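Print this page | E-mail this page
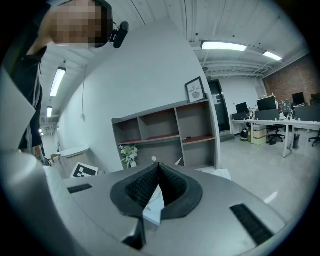

Crumpled paper held in the notch of the pad.

Section 4: Setting up and looking after the hand-held grippers

I'm Nuria Wako and I look after the paper-and-box cell at Mokidthorpe. I wrote this section after the third person in a month asked me how to get a pair of Pultura grippers ready for a session, so if it sounds like me talking across a desk, that's what it is. Read it once all the way through before you pick anything up, please!

Before you start

1. Sign the pair out on the Clendarska sheet. Left and right have separate serial numbers, and both go down. The right one of our second pair ends in 2,467 and people keep writing it in the left column.

2. Check the charge on each gripper. I like to see 39 per cent or better before a short session, and I'd rather you swapped the battery than argued with it.

3. Squeeze each handle slowly, all the way in and all the way out. It should feel the same in both directions. If there's a gritty spot halfway, put the gripper in the repairs tray and take the spare.

Note: don't oil anything. I know it's tempting. Oil gets on the pads, then on the paper, and then I'm the one cleaning it off.

Checking the pads

4. Look right down into the notch. Bits of torn paper like to hide at the bottom, and a scrap the size of a fingernail is enough to stop the pads closing properly. Tweezers are in the top drawer.

5. Wipe the pads with a barely damp cloth and leave them to dry for 4 minutes. No spirit wipes - they make the rubber go shiny and after that it won't hold a thing.

6. Pick up one crumpled sheet, lift it to chest height and give your wrist a gentle shake. If the paper slides, wipe again. If it slides a second time, the pads want changing (see Section 5).

Caution: keep your free fingers out of the notch while you do this. It's a small pinch but it makes you say things in front of visitors.

Checking the markers

7. Run a thumb along the edges of each marker cube. A lifted corner on a printed face will upset the tracking long before you can see it from standing height. Press it flat, or change the whole face if it won't stay down.

8. Hold both grippers over the desk and turn them slowly, so every face gets its turn. The tracking light on the Ekanayake box should stay green. If it drops out on one face only, clean that face. If it drops out everywhere, restart the box and have a cup of tea.

Doing the trial run

9. Set an open box on the desk with its flaps folded well out, and have some loose sheets ready behind it. Stand close enough that you aren't stretching. Use one gripper to steady the box and the other to put a crumpled sheet in, then swap hands and do it again. Take it slowly - fast hands give us messy tracks, and I end up throwing them away. 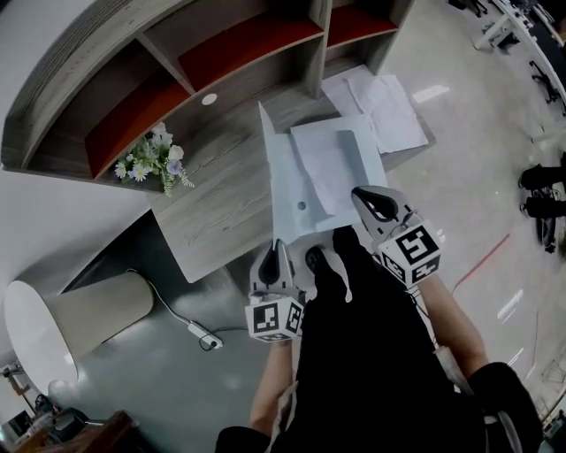

10. Take the paper out again with the gripper you find more awkward (it's the left for most of us). Then put both grippers back on charge and sign the sheet.

Note: pads last us 36 sessions on a good run. I'm ordering a fresh lot in February, so tell me if yours are looking tired.

Comments

tallpaul: Step 4 sorted mine. There was half a bus ticket down there.

Jo in stores: Are the spare marker faces still in the blue folder? I can only find lefts.

Nuria Wako: Moved them, sorry Jo! Top drawer, with the tweezers.

m_r: Can I use kitchen roll for step 5 if there's no cloth?

Nuria Wako: Please don't, it leaves fluff all over the pads.

Contact the cell desk | © Mokidthorpe | Last changed January 12, 2024 | Back to top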